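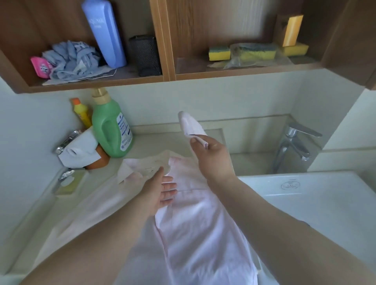
**How many demonstrations do you need before a policy learns to fold a shirt?**

More than we have. This set holds 292 episodes, and going by the loss curves alone you might believe that's plenty. I don't believe it, and the rest of this card explains what I think the data can and can't support.

# Memitora Laundry Demos

Maintained by Njoroge Mosoti. Collection led by Azucena Xolalpa and Musyoka Barasa. Card last revised 2018-05-21.

## What's in it

First-person video of people handling and folding clothes by hand, recorded from head height. Most of it is shirts on a countertop: smoothing the body flat, lifting a sleeve by the cuff, bringing it in across the front. There are no robot trajectories in this release. If your method needs joint angles or gripper commands, you won't find them, and you should be suspicious of anyone who says they recovered them cleanly from video like this.

| Item | Value |
|---|---|
| Episodes | 292 |
| Episodes with step labels | 153 |
| Collection sites | 7 |
| Labelers | 3 |
| Depth | none |
| Audio | stripped |

## Labels

Each labeled episode is cut into steps: `flatten`, `grasp`, `lift`, `fold`, `release`, `other`. A step has a start time, an end time and a hand (`left`, `right`, `both`).

The border between `grasp` and `lift` is mush. Leilani Szabo had all three labelers redo the same batch in November, and they disagreed on that border more than on everything else put together. We kept both labels anyway, after an argument I lost. If you're training a step classifier, merge them and see whether your numbers move. Mine did.

`other` covers everything from picking lint to stopping to think. Don't train on it as a single class and then report that the model "understands pauses."

## File layout

```
episodes/
 <site>/<episode_id>/video.mp4
 <site>/<episode_id>/steps.json (labeled episodes only)
splits/
 by_episode.txt
 by_site.txt
```

Use `by_site.txt`. The episode split puts the same counters and sinks in both train and test, and a model can do well there by learning the room. We ship it only so that people can reproduce the early Stolcombe baseline, which I would otherwise have deleted.

## How it was collected

People were asked to do the task the way they'd do it at home. They got no script and no target fold. I pushed for this and I'm still half sure it was right. You get real variety, but you also get a dozen ideas of what "folded" means, and there's no success label that would let you pick one.

Backgrounds were left alone. Shelves, bottles, sponges, taps and whatever else lived near the counter stayed put. Marlene Nogueira wanted at least one site with a bare bench for comparison, and she had a point, but it didn't happen in this round.

## Known problems

- **Fingers hide the cloth.** At the moment of a pinch, the fabric between thumb and fingers is often blocked from view. Hand trackers guess here, and they guess with high confidence.
- **Pale on pale.** Light garments on light counters break most off-the-shelf segmentation. Check masks by eye before you trust them.
- **Fold quality isn't scored.** Every episode counts as a demonstration, including the lazy ones.
- **Head motion.** People look away. Some steps finish partly out of view, and the end time is then the labeler's best guess.
- **Site balance is bad.** Ndung'u has far more episodes than Stancombe. Weight by site or your average means very little.

## Claims we'd rather you didn't make

We've been sent two drafts saying that pretraining on this set "transfers to robot folding." Neither compared against pretraining on the same amount of unrelated hand video. Run that comparison first. When I tried it, the gap shrank to something I wouldn't put in a title – your setup may be kinder.

Please also don't call it a benchmark. It has no agreed metric and no held-out server, and the test videos ship in the same archive as everything else.

## Consent and removal

Everyone recorded signed a release that covers research use. Anyone recorded can ask for their episodes to be pulled, and we'll publish a new version when that happens. Delete old copies when you update.

## Fixes

Send label corrections to Musyoka with the episode ID, the step index and the time you think is right. "Looks off" gets closed.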